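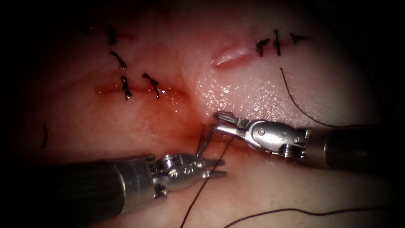 Stitching practice with two robotic instruments on a tissue pad. Padilla Surgical Training, Lemness.

Robot suturing comes to Lemness theatres, staff rosters to change

2 August 2018

Theatre staff at Lemness District Hospital will start working under a new roster next month as the hospital moves more of its routine closing work to a robotic system, with part of the stitching done by the machine itself.

Surgeon stays at the console. Can stop it any time with a foot pedal. But for straight, simple wounds the system, called Serley, can place a run of stitches on its own once the surgeon has marked the start and end points on screen.

So far it has only worked on practice pads. More than 2000 stitches since January, the hospital says, all at the Padilla training centre across the car park. First patients not before the new year, and only after the health region signs off.

What changes for people in the room is less clear, and that was most of the talk at a staff meeting this week.

Under the draft roster the second scrub nurse leaves the table at the closing stage and goes to set up the next case. The surgical assistant, who now holds and trims thread by hand, would sit at a second screen and watch tension readings. Two assistant jobs are to be re-labelled "system operator". Same pay grade for now. The union wants that in writing.

Dindo Panganiban, a scrub nurse at Lemness and the union delegate for theatres, has done the first block of training and says he is not against it.

"The needle handling is good, I'll give it that," he said. "My question is who's counting needles if I'm next door unwrapping trays. That's my job, the count. It's not in the software."

The hospital's answer is that the first scrub nurse keeps the count and the second comes back in for the final one. Panganiban said that was fine on paper, less fine at the end of a long list when three theatres want the same person.

He would also like the junior doctors looked after. Closing is where they get their hands in. If Serley takes the easy wounds, they get fewer goes at it, and the hard wounds are not where you want somebody learning.

A spokeswoman for the hospital said juniors would be rostered for 60 hours each on the pads before they touch the console with a patient in the room, and would go on closing by hand in day surgery. She could not say how many hand closures a year they'd lose.

The training itself has been popular. Sessions run in the evening, staff take turns at the controls, and there is a waiting list. They start with both instruments under manual control, passing a curved needle from one set of jaws to the other and tying off. The automatic mode comes in later, when trainees have to spot a bad stitch and take over before the next one goes in.

That last part is harder than it sounds, staff say. Watching is tiring. One theatre technician told the meeting she'd sooner do the whole row herself than sit with her foot over a pedal waiting for it to go wrong. Others nodded. The training centre is now looking at shorter turns on the watch screen, probably with a swap halfway thru a list.

Thread is another gripe. The system likes a longer length than people do, so there is more of it lying about and more to keep clear of the instruments. Staff have asked for a shorter setting. The supplier is "looking at it".

Cleaning and sterile supply will feel it too. Each instrument has a wrist joint with small moving parts, and the wash takes longer then for ordinary forceps. Sterile supply has asked for one more person on the late shift and has not had an answer.

No jobs go this year, the hospital says. It would not be drawn on next year. Purkosness, the smaller hospital down the highway, has been told it will not get the system but may be asked to send staff over to cover while Lemness people train.

The draft roster is up on the board outside theatre reception. Comments to the theatre manager in writing, please, or through the union. A second meeting will be held in the Padilla lecture room once the feedback is in, time to be confirmed.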